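2024-03-29

Lab day for the Wirden project. Apolline Carré was in before me and had the controller running, so I only had to sign the sheet and find a chair. We have 20 runs to record before the review, and I was down for the first 4. Jérémie is writing the report this term and wants the settings from every run, so I typed them in as I went – speed, start height, grip force at 340. 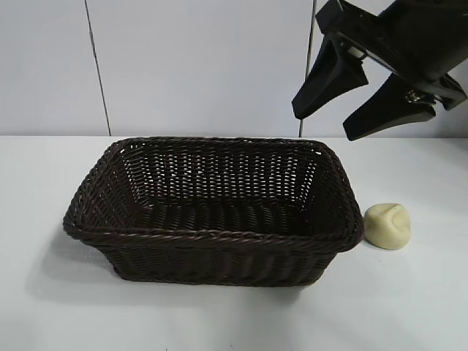 The task our group picked is pick and place, one object into one container. Jérémie wanted cups, and I argued for something soft because the Hernenness team is doing cups already. The dark basket is a good size for it, with a wide opening and a thick braided rim, and the lump starts close beside its right end. My worry is the rim. If the arm goes across too low the fingers will catch on the braid, so I raised the travel height in the script and wrote the old value in the margin in case Apolline wants it back.

Had a short argument over the word "success" in the report. I say the lump has to end up on the floor of the basket. Jérémie would accept anything inside the rim. We left it for the next meeting.

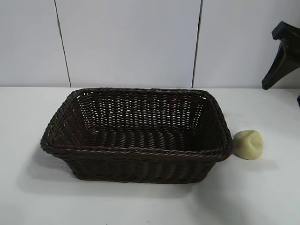 To do

Send Jérémie the settings file.
Ask Mrs. Huet for 2 more hours on the bench.
Read the Dimex manual, chapter on grip force.
Return the lab key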